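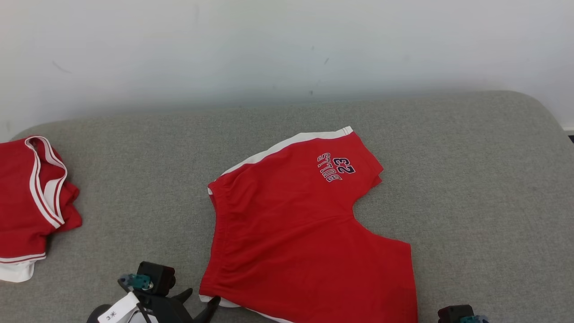 February 25, 2019

So I have gone and entered the Kekham Half. I did it at ten to midnight with a cup of tea going cold next to me, which is how I do most things I later have to explain to my family. When I pressed the button it told me I was runner number 335. I have no idea if that means anything on the day or if it's just where I came in the queue, but I've written it on the calendar all the same.

For anybody new round here, I started running last October, after years of saying I had bad knees (I don't, I had bad shoes). My first go was from our front gate to the postbox on Standale Road, where I had to hang on to the postbox for a bit. A woman with a spaniel asked if I was all right! I said I was waiting for the collection.

Anyway. Quite a few of you wrote after the last post wanting to know what I've been doing for training, so I'll have a go at it, with the warning that I'm the last person you should copy.

I do three runs a week when life lets me. Two are short ones along the river before work, and I love those, even in the dark, even with the geese. The third is the long one and it's the one I moan about. I've got it up to nine miles now, out through Standale, over the footbridge and back by the old railway. The railway bit is flat and very straight and it goes on for ever, and there's a bench at the far end that I look at the whole way and never seem to get to.

Last time out I had a proper wobble at mile seven. I'd had toast at six in the morning and nothing after, and my legs simply stopped being interested. I walked for a while, ate a squashed cereal bar I found in my jacket (age unknown) and then shuffled home. Lesson learnt: more breakfast. I've gone over to porridge with a banana and so far it has behaved itself.

Then there's the hill. The Kekham course goes up Salis Lane just after the halfway point, and if you know it you'll be wincing already. It's 173 feet from the bottom to the church, which doesn't sound like much when you say it sitting down. I've been up it four times for practice. The first time I walked most of it, and the last time I only walked the bend by the farm, where it gets really steep and there's always a tractor wanting to come the other way.

My fundraising page went up last week too, for the library van, which still comes out to our end of the valley once a fortnight and which I'd be lost without. I asked for £200, thinking that was cheeky, and we're nearly there already, you lovely lot. The van needs new steps, and my mum has been going up and down the old ones with a bag of large print thrillers for longer than I care to work out.

Still on the list: book the B&B, find out where you leave your bag, stop reading the race forum at bedtime. There's a man on there who weighs his socks.

I've got ten miles planned next, if the footbridge isn't flooded again. If it is I'll have to do laps of the playing field, so please all think dry thoughts. And if anyone has done Kekham before, do tell me in the comments whether there are toilets at the start!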